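작업기록 > 장비검토 > 케이블 취급 키트

Vincze 케이블 취급 키트 대여 평가 기록 (Wornbridge 작업실, 1월)

작성: Wajid Lashari
열람: Kolbrún Thoroddsen, Heiðrún Hedegaard, Hafþór Vídalín
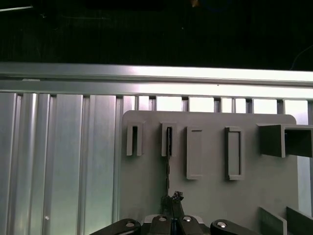
본 기록은 Vincze가 대여 조건으로 제공한 케이블 취급 키트의 2차 평가 내용을 정리한 것이다. 1차 평가는 Heiðrún Hedegaard가 담당하였으며, 당시의 설치 절차와 초기 설정값은 별도 기록에 있으므로 여기에서는 반복하지 않는다. 이번 평가의 목적은 Troltcombe 현장에 동일 키트를 도입할 것인지, 기존에 사용하던 Jolmont 치구를 계속 사용할 것인지를 판단할 자료를 확보하는 데 있다.

1. 구성품 확인

공급 목록에 기재된 품목은 회색 장착판, 홀더 일체, 그리퍼 손가락 한 쌍, 손목 카메라 브래킷, 설정용 소프트웨어 및 인쇄 설명서이다. 설명서는 영문판만 동봉되어 있다. 대여 담당자 Halfdan Thygesen에게 국문판 제공 여부를 문의하였고, 정식 구매 시에만 제공된다는 답변을 받았다. 손가락 예비품은 대여 구성에 포함되지 않는다.

홀더는 두 가지 형식이 장착판에 함께 배치되어 있다. 위쪽이 열린 좁은 U자형 슬롯과, 테두리가 둘린 닫힌 직사각형 틀이다. 케이블을 위에서 늘어뜨리는 작업에는 슬롯형만 사용하였다. 닫힌 틀의 용도에 대해서는 설명서의 본문과 부록의 서술이 서로 다르므로 공급사 확인이 필요하다. 판과 홀더의 색이 같은 회색이어서 손목 카메라 영상에서 슬롯 윤곽이 배경과 잘 구분되지 않는다. 이 점은 1차 평가에서도 지적되었다.

2. 시험 조건

케이블은 검은색의 가는 품종으로 통일하였다. 슬롯 안에서 아래로 내려온 케이블의 끝부분을 손가락 사이에 물리고, 케이블이 수직으로 팽팽해지는 위치에서 정지시키는 것을 기본 자세로 하였다. 이 자세에서 손목 카메라 영상을 저장하고 이후 동작을 이어 가는 순서이다.

시험 횟수는 자세 확인 40회, 연속 반복 703회로 하였다. 연속 반복은 야간을 제외하고 진행하였으며, 중간에 손가락 볼트 조임 상태를 두 차례 점검하였다. 점검 시 풀림은 없었다.

3. 결과

자세 확인 40회에서는 모두 기본 자세에 도달하였다. 연속 반복 703회 중 재시도가 기록된 것은 114회이다. 재시도의 원인은 로그상 대부분 '목표 미검출'로 분류되어 있으나, 영상을 대조한 결과 이 분류를 그대로 받아들이기는 어렵다. 목표가 화면 안에 있는데도 미검출로 처리된 경우와, 케이블이 판 쪽으로 붙어 실제로 구별이 어려웠던 경우가 같은 코드로 묶여 있다.

Hafþór Vídalín은 카메라 노출값을 고정할 것을 제안하였다. 판 위쪽의 알루미늄 레일이 빛을 강하게 반사하고 그 위로는 거의 검게 나오기 때문에, 자동 노출이 어느 쪽을 기준으로 삼느냐에 따라 판 면의 밝기가 달라진다는 의견이다. 노출을 고정한 상태의 비교 시험은 아직 실시하지 않았다. 다음 작업일에 우선 처리한다.

손가락의 파지력은 세 단계 중 중간으로 두었다. 가장 낮은 단계에서는 케이블을 당길 때 미끄러짐이 있었고, 가장 높은 단계는 피복 손상 우려로 시험하지 않았다. 파지력 설정 화면에 단위가 표시되지 않는 점은 개선 요청 사항에 포함한다.

4. Jolmont 치구와의 비교

기존 치구는 홀더 간격을 작업자가 직접 조정할 수 있다. 이번 키트는 판에 홀더가 정해진 간격으로 배치되어 있어 조정이 불가능하다. 반면 설치 후 위치 교정에 드는 시간은 이번 키트가 짧다. Heiðrún Hedegaard의 1차 기록과 본인의 결과가 이 부분에서 일치한다.

소모품 측면에서는 아직 비교할 자료가 부족하다. Vincze 측 자료에는 손가락 교체 주기가 2,117회로 기재되어 있으나 산출 조건이 명시되어 있지 않다. 작업실의 누적 횟수는 이에 미치지 못하므로 수치의 타당성을 판단하지 않는다. 대여 기간 안에 해당 횟수까지 진행할 것인지는 Kolbrún Thoroddsen의 결정에 따른다.

5. 대여 및 지원 조건에 관한 사항

문의에 대한 회신은 평일 기준으로 당일 또는 익일에 도착하였다. 일요일에 접수한 문의는 다음 날 오전에 회신되었다. 원격 지원은 대여 계약에 포함되어 있으나 이번 평가 기간에는 사용하지 않았다. 소프트웨어 갱신은 한 차례 안내되었으며, 시험 조건을 유지하기 위하여 적용을 보류하였다. 갱신 내역에 미검출 코드 세분화가 포함되어 있는지 Halfdan Thygesen에게 서면으로 질의해 두었다.

반납 시 구성품 파손에 대한 부담 범위가 계약서에 모호하게 적혀 있다. 손가락을 소모품으로 보는지 여부가 특히 불분명하다. 구매팀에 해당 조항의 검토를 요청하였다.

6. 잠정 의견

Troltcombe 도입에 대한 의견은 노출 고정 시험 이후로 미룬다. 현재의 재시도 횟수로는 무인 운전을 권고할 수 없다. 작업자가 상주하는 조건이라면 제한적으로 사용할 수 있다고 본다.

7. 후속 조치

- 노출 고정 상태에서 연속 반복 재시험 (Vídalín, Lashari)
- 닫힌 직사각형 틀의 용도에 대한 공급사 확인 (Hedegaard)
- 판 표면 색상 변경품 공급 가능 여부 문의 (Lashari)
- 파손 부담 조항 검토 결과 수령 (Thoroddsen)
- 재시도 114회분 영상의 원인별 재분류. 분류표 초안은 공용 폴더에 두었으며, 코드명은 기존 로그의 표기를 따른다. (Lashari)

추기: 16시 20분, 재분류 작업 중 로그의 시각과 영상 파일의 시각이 서로 맞지 않는 항목을 발견하였다. 해당 항목은 별도 표시하고 원인 집계에서 제외하였다. 시각 동기 설정은 재시험 전에 확인한다.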